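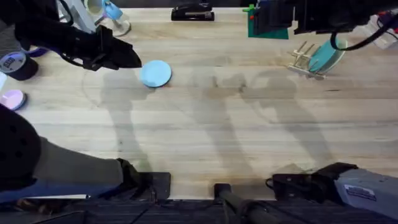
Wiroj Nuchit says you have to stand in the old drying shed at Velholm for a good ten minutes before the sound begins to make sense, and that most visitors give up after two. I'm glad he told me before I went in, as I would certainly have been one of them.

His new installation, Carside, fills the whole ground floor (it used to hold timber, and on a damp morning it still smells of it) with 200 lengths of undyed cloth hung from the beams. You walk between them slowly, brushing one and then another, while recordings made along the ferry road come and go from somewhere near the rafters. There are gulls, lorries, a woman calling a dog. I went round once with my notebook out, then put it away and went round again, and I enjoyed myself a great deal more the second time!

Nuchit spent two winters at the Chauke residency getting the work ready, and it was there that he began sewing. He had painted until then, large dark canvases that sold rather well, and his gallery was, he admits, a bit puzzled when he rang to say he'd bought a second-hand machine and 424 metres of cotton. "They were very polite," he told me over tea, laughing. "They asked if I would still be needing the frames."

Upstairs there is a smaller room of drawings, and please don't miss it, as the stairs are easy to walk past. They are pencil studies of the hems, done from memory at the end of each working day, and there are 87 of them, pinned edge to edge without labels. I found them very tender. One has a shopping list in the corner, in Thai, which he wouldn't translate for me.

The show goes on to Fekport when it closes here at the end of July, with a lower ceiling to contend with, so the cloth will have to be cut. Nuchit plans to do the cutting himself, and to draw the new hems as he goes.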